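Boyer Residence Hall: Guest Kitchen and Dining Room
Frequently Asked Questions
Last updated 08/03/2018

Who may use the guest kitchen?
The kitchen is open to all residents of Boyer and to residents of the Voretti annex who hold a current key card. Overnight guests may use it when a resident is present.

How do I reserve the dining room?
Requests are made through the Dendden booking page at least 9 days before the date of the event. Each booking is for one evening. Reservations for September open when room assignments have been posted.

How many people may the dining room hold?
The posted limit for seated meals is nine. Larger groups should apply for the Stillomance Room on the ground floor, which has its own rules and its own request form.

Is there a fee?
Residents pay no fee. A refundable cleaning deposit is charged for private events and is returned to the student account once the room has been inspected.

What may be stored in the shared cupboards?
Dry goods in closed containers are permitted. Each item must be marked with a name and room number. Unmarked items are removed on the last day of each month. Paper goods, trash bags and dish soap are supplied by the hall.

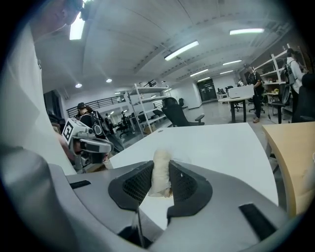

One resident, replying to an earlier version of this page, asked whether the monthly removal also applies to spices and cooking oil, as a full shelf had been cleared over spring break. It does apply. Residents who leave for a break should take such items to their rooms or mark them before departure.

May I use the oven after quiet hours begin?
Yes, provided that the door to the hallway remains closed. Blenders, mixers and music are not permitted during quiet hours.

What should I do if the smoke alarm sounds?
Turn off the burners, leave the room and follow the posted exit route. Do not cover or disconnect the alarm. Once outside, call the front desk at extension 2285.

How do I report a broken appliance?
Complete form 351, available at the front desk and on the Dendden page. Please state which appliance is affected and whether it has been unplugged. Residents may not attempt repairs themselves.

Are pets allowed in the kitchen or dining room?
No. Service animals are permitted in all common areas.

May I appeal a cleaning charge?
Appeals must be made in writing to the hall office and should include the booking number. The decision of the hall office is final.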